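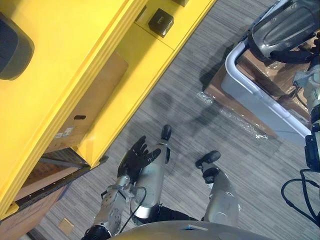
Where do you keep small parts and half-open boxes when the shelf is already full?

Hi all, I've been reading this site for ages and finally have something to ask. We have a yellow shelving unit in our workroom, and it has slowly become the home of everything small. I bought it secondhand through Zuslow and I love it, but the lower part has filled up with cardboard and the top is where little metal bits go to roll around. On top of that I have molded black shells that came in by courier, and they don't stack neatly at all. The floor is gray carpet, so anything dropped there seems to vanish. How would you sort this out without buying a whole new set of shelves? I'd like it settled before September, when more boxes arrive.
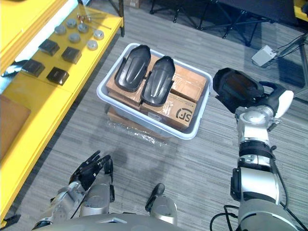
Discs, blocks and rods up on the shelf, shells on top of the boxes in the bin.

Posted by the asker, 8 July 2026

Brilteo
Oh, I feel for you, I had the very same muddle in my sewing room! I'd start with the bin. Right now the shells are sitting on top of sealed boxes, so every time you want a box you have to move the shells first (and then where do they go?). Take the boxes out, slide them under the shelf with the labels facing you, and let the shells have the bin to themselves. Fold that bubble wrap and lay it between them so they don't scuff each other. For the discs and rods, shallow trays are lovely. A muffin tin does fine for the discs if you have an old one, and a long cutlery tray will take the rods. Keep the black blocks in a tray of their own, and do put a label on the front of each, even if you're sure you'll remember.

Brotex
Get lids.

Marar
I agree with Brilteo on the trays, but I'd line the shelf first with that rubbery drawer liner, as painted metal can be slippery. I'd also flatten any cardboard you aren't using. It's surprising how much room you get back, and the carpet will be a lot easier to vacuum.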